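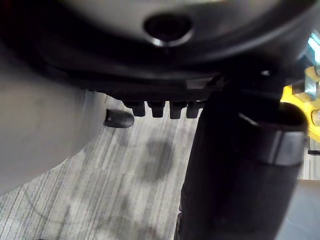

The Stestero repair fair is coming back in June, and this time it gets two full days! Last year's fair filled the old Mengal market hall for a single Sunday, with 344 items carried in through the doors and a line that was still out on the sidewalk at closing time. People brought toasters, table lamps, a sewing machine from somebody's grandmother and plenty of things in dark molded housings with a row of small black tabs tucked underneath, the sort of part you never notice until one of them snaps. Small plastic parts were the most asked-for fix of the whole day, and they get their own corner this year.

Mateja Golob, who started the fair in her garage with two folding tables, announced the new dates on Sun 24 March at the spring neighborhood supper, and the cheer could be heard from the parking lot. "I thought we'd have to beg people to come for a second day," she said. "Then the sign-up sheet went around and came back full on both sides."

There will be 14 repair benches, up from nine, and a separate area for bikes in the courtyard if the weather is good. The clothing table is back too, with darning lessons both mornings. Bring your own socks! Kids can take apart a dead radio at the Aro Street end of the hall and keep whatever they unscrew.

The fair is free. Visitors pay only for parts, and a jar by the door helps cover the hall rental. Organizers hope to raise 300 dollars toward a second soldering station, and they already have 200 of it from the supper raffle.

A few practical notes. One item per person at a time, then back in line if you have another. Anything with a gas engine has to stay home, and so do microwaves. If your lamp or mixer came with a manual, tuck it in the bag, along with any screws or broken bits you saved. Doors open at nine both days, and the coffee cart will be out front well before that.

Anyone who can mend, solder, sew or just carry heavy things is welcome to join in. A sign-up sheet is posted at the market hall entrance, next to the bulletin board.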